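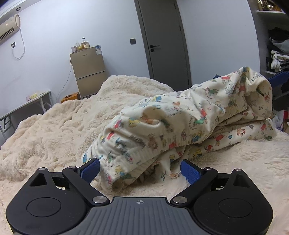

Minutes of the Waltusby grade-level reading meeting, Friday, March 17, 2023, typed up by me because I had the laptop. We started with Pajama Reading Day, which the second grade team wants to move from November to the last week of this term. I said yes right away (I love that day!) and most of the room did too. Cream-colored with little cartoon figures and animals all over in red, blue and green is exactly the kind of thing I'd wear, so that got written down as the dress code suggestion. Approved, date to be set by the front office.

Next up, the Marnik word study binders. We've got 80 student copies and 97 second graders, so we're short. Two teachers are happy to share a set if they can swap mornings, and I offered mine for the afternoons. We talked for a long while about whether to order more or just copy the vocabulary pages. No decision! Back on the list for next time.

Fluency checks. The first round took roughly 50 minutes per class, way longer than any of us planned. I suggested doing four kids a day during centers, and one person pointed out that centers are already full on library days. Fair. We'll try it on the other days and compare notes.

Van Acker room: the leveled books are back on the shelves, but the nonfiction bins are still mixed up with the poetry. If you borrowed the teacher guide for Brorach Unit 3, please put it back, I need it Monday.

Family night. We agreed on 16 tables, with a short read-aloud at the start and take-home word games after. Still open: who brings the extension cords, and whether the gym is free. I'll ask.

Other business: the hallway printer is eating card stock again, so use the one by the office.

Next meeting same room, same time. Please bring your fluency sheets, even if they're half done.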